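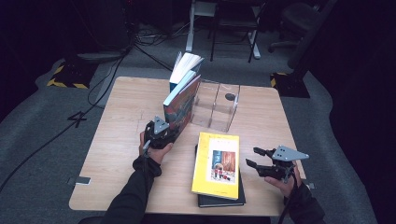 ## 4. Sorting and Standing Your Books

Now the fun part! The table is ready, the Tundine box is unwrapped, and you get to spread your books out and see what you have. Give yourself an unhurried half hour the first time. You will almost certainly find something you forgot you owned, and yes, you are allowed to stop and read a page or two.

**You will need:**

- The clear Tundine box
- A table with room on both sides of the box
- A soft, dry cloth
- Your books, paperbacks and hardcovers together

### 4.1 Make the first piles

1. Set the box toward the back of the table with the open side up. Leave the front of the table free for sorting.
2. Wipe each book with the cloth, covers first, then the top edge of the pages. Hold the book closed while you do the top edge.
3. Lay large hardcovers flat and put smaller paperbacks on top of them. Two or three to a pile is plenty - tall piles slide, and then you get to start over.
4. Put any book with a loose cover or a cracked spine to one side. See Section 6 for simple repairs.

> **Note:** The box weighs very little when it is empty. Put a heavy hardcover in first and it will stay where you want it.

### 4.2 Stand the books up

1. Pick your stiffest hardcover to start the row. Picture books with board covers are wonderful for this!
2. Stand it on its edge and let it lean back a little.
3. Add the next book behind it, then the next, keeping the bottom edges lined up.
4. If the pages of a book fan open at the top, take it out, press it closed, and put it back between two firmer books.
5. When the row stands without your hand on it, move it into the box a few books at a time. Support it from underneath as well as from the sides.

> **Caution:** Never lift a full box by its top rim. Slide both hands under the base, and keep your back straight.

### 4.3 Choose an order

Any order works if you can remember it. Sorting by height gives the neatest row and is the quickest to put back. Sorting by color looks terrific through clear walls - a teal spine next to a bright yellow one can cheer up a whole corner of a room. For a children's shelf, try keeping the favorites at the front with their covers facing out. Small hands find a cover much faster than a spine.

If you keep a list, the Pritomel cards that came with your set have space for 300 titles. Write in pencil, and leave a blank line between letters for new arrivals.

### 4.4 Care of the box

- Dust with a soft cloth. For fingerprints, use lukewarm water with a drop of dish soap.
- Do not use window cleaner, alcohol, or scouring pads. They can cloud the walls for good.
- Keep the box out of direct sun. Your covers will fade before the box does.
- For extra card packs, order part 454. Replacement felt feet are part 614.

Continue to Section 5 to join two or more boxes.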